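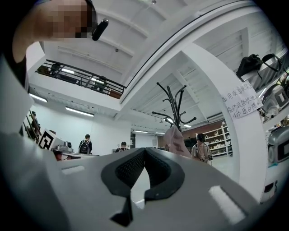

Tustcombe Steamer Museum: my review

I've toured a fair number of old boats by now, and the Dunbar went straight onto my list of favorites. She's a retired lake passenger steamer tied up at the Tustcombe town pier, and for $16 you get the guided tour plus as long as you like on the upper decks afterward. We stayed until they started stacking the chairs!

Start at the bottom if you can. The engine room tour only takes a small group, and the ladder is steep (wear real shoes, my sandals were a mistake). Our guide, Sorcha Purves, grew up on the lake and clearly loves that engine. She told us the boilers ate their way through 3,000 pounds of coal on the long run up to Unden and back, all of it shoveled by hand. I got tired just hearing it.

The first-class saloon is the showpiece, with curved benches, etched glass and a little writing desk that still has its inkwell. I liked the crew bunks more. They're tiny and kind of gloomy, and somebody carved a row of fish into the wall next to the top one.

Now the gripes. The audio guide is an extra $5 and mine kept jumping back to the pilothouse no matter what number I punched in. Skip it – the signs cover most of the same stuff. The café was out of everything but pretzels by 2 p.m., and the restrooms are back on shore, a good walk if you're with little kids.

Parking is free for the first 60 minutes, and you'll want longer than that, so bring quarters for the meter. The tour runs through the end of September. Go in the morning if it's hot out, the lower deck has no breeze at all.

Four stars from me. I'd go back just for the engine room.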